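ok so the parcel arm dropped a box on my foot yesterday and I have been told I have to stop saying "it attacked me" in front of new people. It did not attack me. It let go. Thread, because a few of you asked and I have an ice pack and time

Background for anyone who followed me for the sourdough: I work at Skestmont, on a little sorting cell. One arm, one suction cup, one short belt. Parcels come down, the arm picks them up, shows the label to a scanner and puts them in the right tote. That's the whole job. We call it Memitz after a typo in a config file that we never fixed

Memitz has been pretty good lately! Last week we did a run of 500 parcels with 13 drops and everybody was happy with that, me included. Most of those were the squashy plastic mailers, which suction cups hate, so we shrugged

Then yesterday I put in a batch that was nearly all flat paper parcels. Books, mostly, or book shaped. I figured these would be the easy ones. Flat! Stiff! Big label to grab onto!

Friends, it dropped 13 of the first 80. Same number as the whole 500 run. I thought I was reading the wrong log

And the way it dropped them was weird. It wasn't fumbling the pick. The pick was fine, the lift was fine, and then right when it turned the parcel upright to show the scanner, whoosh, gone. Every single time at the turn

So I did the thing you're supposed to never do, I went and stood closer. I was outside the fence, I want that on the record. But the gap under the fence is big enough for a book sized parcel to slide through if it lands on its corner, and that's how my left foot got involved

(Foot is fine. Bruise is a very fancy purple. I filled out the form. I was wearing sneakers and not my steel toes and yes I put that on the form too)

Myfanwy Foulkes, who is our safety person and has the patience of a saint, came over, looked at the gap, looked at my sneakers and said "well, that's two things." The cell stayed off for the rest of the day while somebody went looking for a kick plate. Totally fair

Anyway, the turn. My first guess was the vacuum pump. Swapped it. Ran the bench rig with a dummy parcel. No change. My second guess was a leak in the hose where it bends at the wrist, because that bend gets tightest exactly at the turn. I was SO sure. I wrapped that hose like a mummy. No change

Third guess was the paper. Kraft paper breathes a little, air sneaks right through it, so the cup never gets as good a seal as it does on a slick label. I checked the vacuum readings and yep, on bare paper we were holding at 53 percent and on label we were holding at 80

Which is enough! 53 is plenty to lift a book straight up. It is not plenty to hold a book sideways while you swing it, because now the weight is trying to peel the cup off from the top edge. You can feel this yourself with one of those bathroom hooks. Pull straight, nothing. Pull the edge, it's in the sink

But then why was it grabbing bare paper at all when there's a giant label to grab? That's where Krishnamoorthy Naidu came in, who wrote the pick planner and took this very personally

He pulled up the planner settings and found a rule from back in June that says do not put the cup on the label. We added it ourselves!! The cup was leaving rings on the barcodes and the scanner was choking on them, so we told it to keep off. Sensible at the time

On a box that's no problem, there's lots of box left over. On a skinny parcel where the label covers most of the front, the only spot left is a sliver of paper along the edge. So it was dutifully picking up books by the sliver. Way off center, on the leaky material, and then swinging them. Poor Memitz was doing exactly what we asked

I went and thought about how I pick one of these up, because I do it all day without noticing

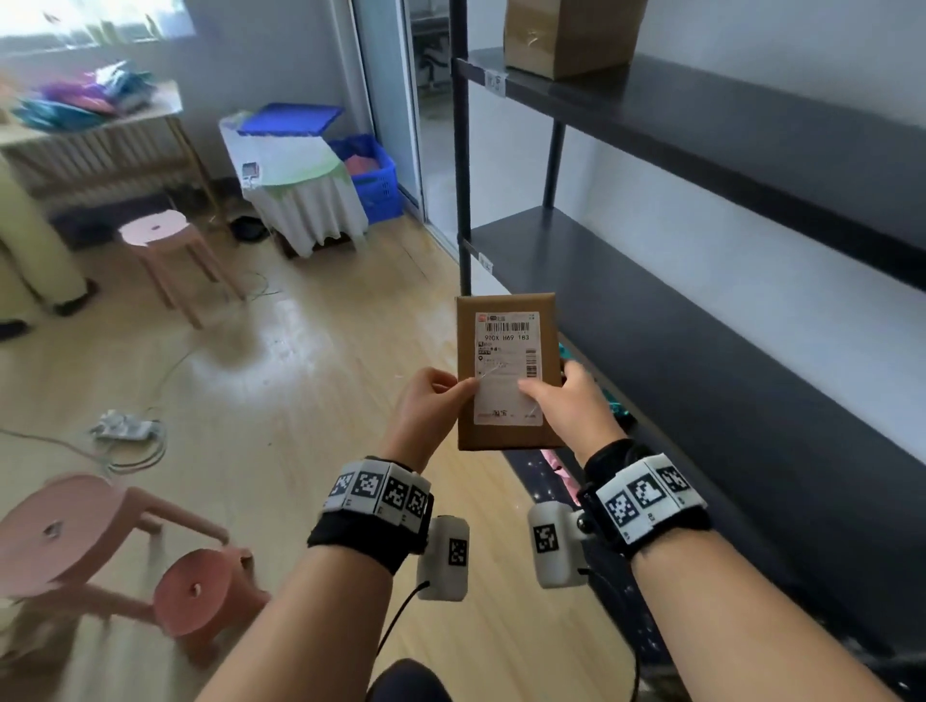

Both hands, one on each side, and I never put all the weight on one edge and fling it around. One suction cup doesn't get to do that. It has one finger, basically, and we'd told it to use the worst spot

So the fix is kind of boring. The planner can now use the label again if the paper that's left is too narrow, as long as the cup stays clear of the barcode. And the turn is slower when the vacuum reads low. And if it reads really low it puts the parcel back down and flags it, no swinging at all

Krishnamoorthy also wants a second cup. I also want a second cup. The budget person at Trerken, who owns the building and the arm and possibly us, would like to see some numbers before anybody gets a second cup

The kick plate goes on tomorrow and Myfanwy has to sign off before we power anything up. I've been asked to bring the steel toes and hold them up so she can see them

Somebody in the replies asked if there's an alarm when it drops something. There is! It beeps after the parcel lands. My foot knew first. We're moving that check to the moment the vacuum falls off, so at least the arm will stop where it is and not go through the whole motion of filing nothing into a tote

More when we've rerun the batch. Same parcels, same order, me standing a lot farther back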